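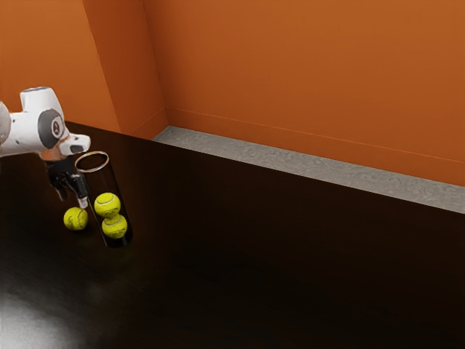
Tennis ball on a dark tabletop.

I took up tennis again in October, after a gap long enough that my old racket has come back into fashion and gone out again. My doctor had used the phrase "something you might enjoy," and I couldn't think of anything, so I said tennis.

The public courts in Cistlow are behind the library. There are four of them, and three have nets. You book through the town website, which asks for a password with a symbol in it and then sends you a code and then tells you the session has expired. I have spent more time logged in to that website than I have on the baseline. When you do get a slot, it's an hour, and the first quarter of it goes to standing by the gate with a racket under your arm, looking at your watch where the people still on court can see you do it.

I bought shoes for this. The man at Menon Sports watched me jog to the end of the store and back and said I was "very much a heel person," in the tone you'd use for a cracked windshield. The shoes are blue. They have not improved my backhand, but my knees complain a little later in the hour.

As for how I play: I have a decent serve about once a game. The rest of the time I put the ball in politely and hope the other person is having a bad day. I used to run for drop shots. Now I say "nice one" and stay where I am, and I've found that people take this for good sportsmanship. 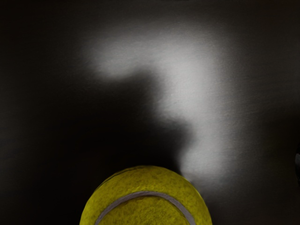 Stindance, 13/02/2019

I'm writing the rest of this from a motel, having entered a tournament. It's a small one, doubles, over-40s, indoors at the Grimel Center, where the lights hum and the vending machine takes only exact change. The entry form wanted my rating. I don't have a rating, so I wrote 3 and felt bold about it.

We lost the first match 6-3, 6-4, which sounds closer than it felt. The other pair had a signal system, with fingers behind the back and everything. My partner and I had agreed on "yours," and we both said it a lot, mostly at the same moment, while the ball went by between us. In the second set we switched to "mine" and hit each other's rackets.

There's a consolation bracket, so we go again tomorrow at eight, against two brothers-in-law who drove up in a van with their own cooler. I've iced the elbow. I've also eaten the motel's entire supply of those little peanut packets, on the theory that it's training.

The website at home has just emailed to say my Cistlow booking for next week is confirmed. Court two, the one without the net.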